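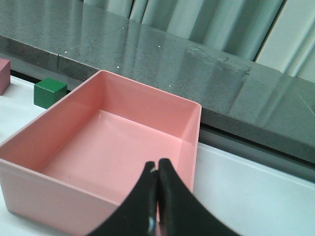 An empty pink tub on a white table.

Councils should stop charging people to get rid of things properly

The Nisport transfer station put its gate fee up in April. A car boot of mixed household rubbish now costs $19, and a trailer costs a good deal more. The council says the fee reflects the cost of running the site. I believe that. I still think it is a bad fee.

Consider what a person moving out of a rental has to deal with. There is a broken chair, a mattress that no charity will take, a box of half-used paint tins and whatever was left in the shed by the tenants before. The bond depends on it all being gone. The kerbside bin holds almost none of it. The legal choice is to borrow a ute, drive out to Nisport between 10 in the morning and mid-afternoon, queue, and pay. The illegal choice is a short drive up the Hanrahan road after dark.

Plenty of people make the second choice. Anyone who walks the fire trail behind Hanrahan knows the spots, and knows they fill up again soon after they are cleared. The council then pays a crew and a truck to collect the same mattress it would have received at the gate, except that by then it has been rained on and weighs twice as much. I have asked at two public meetings what that costs per load and have not been given a figure.

The usual answer is that free tipping rewards people who buy rubbish and throw it away. There is something in this. A household that composts and repairs things shouldn't have to carry one that doesn't. But a gate fee is a poor way to deal with it, as it arrives at the very end, when the thing is already broken and has to go somewhere. If we want less junk, the charge belongs at the point of sale – or with the importer.

Clastwood does this differently. Each household gets two free trips a year, printed as vouchers on the back of the rates notice, and landlords have to pass them on to tenants. Builders and other businesses still pay full price. It is a modest scheme and it does cost money. Spread across the rates it is a few dollars a household, and I would pay that to stop seeing fridges in the creek.

We have the fines already. The Orkunance end of the shire has had signs up for years threatening $300 on the spot, and there is usually a couch underneath them. A fine only works if someone is caught, and there is one ranger for the whole district.

The draft budget is open for comment until the end of the month. The waste section is near the back and the vouchers are not in it.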